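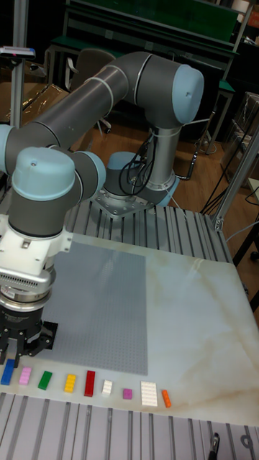 Junico 24-Inch Workshop Fan: Review After One Summer

I bought the Junico floor fan in June to move air through a single-bay garage in Atville. It replaced a Tunstall pedestal fan with a worn oscillation gear. The Junico does not oscillate. It has a 24-inch drum housing, a direct-drive motor, two speeds and a tilting cradle. I paid $206 with shipping.

Assembly

The fan ships in one box with the drum complete. The cradle, two wheels and the handle go on with eight bolts, and a hex key is supplied. The instructions show the wheel spacers on the wrong side of the bracket. Installed as drawn, the wheels bind. Move the spacers inboard and they turn freely. Total time was 20 minutes, including taking the wheels off again.

The grille bolts came loose enough to turn by hand. Check these before plugging in. I added thread locker to mine and they have not moved.

Airflow

I do not own a proper flow hood, so I have no figure for total volume. With the fan on high at one end of the garage, a strip of paper taped to the far door frame stands out almost level. On low it lifts and flutters. The old Tunstall moved the same strip only when pointed straight at it.

The stream is narrow. Stand a few feet to either side of the drum and there is little air to feel. For cooling one person at a bench this is fine. For cooling a group, aim it at a wall or at the ceiling and let the room mix. Tilted up at the open door in the evening, it clears the day's heat well before dinner.

The gap between the two speeds is too wide. Low is a little weak on a bad day and high sends sandpaper off the bench. A third setting would fix this. I tried a plug-in speed control from Tudomex and do not recommend it – the motor hummed at reduced voltage and the housing got warmer than I liked. The manual also advises against it.

Noise

Low is tolerable with a radio on. High is loud, mostly air noise, with a faint rattle from the rear grille that a strip of foam tape cured. I would not run it on high during a phone call.

Power cord and switch

The cord is too short for a garage. Mine reaches the nearest outlet only when the fan sits against the side wall, so it lives on a heavy extension cord. The rotary switch is stiff but positive, and it is mounted on the back, where you have to reach around the drum to find it. My neighbor Uriel Villalobos has the older version with the switch on the side, and that is the better layout.

Wear

The hottest afternoon reached 105 degrees outside, and the fan ran on high from lunch until after dark without cutting out. The tilt friction has loosened slightly since then. Tightening both side knobs holds it, though on high the drum still creeps down over an hour or so. Dust collects on the leading edge of the blades and should be wiped off monthly. The front grille comes off with six screws.

Paint has chipped where the cradle meets the drum. There is no rust as of October.

Verdict

Good airflow, solid motor, careless details. Buy it if you need a strong, directed stream and have an outlet close by. If you need quiet or wide coverage, a pedestal fan is still the better choice. I am keeping mine, with the foam tape and the extension cord.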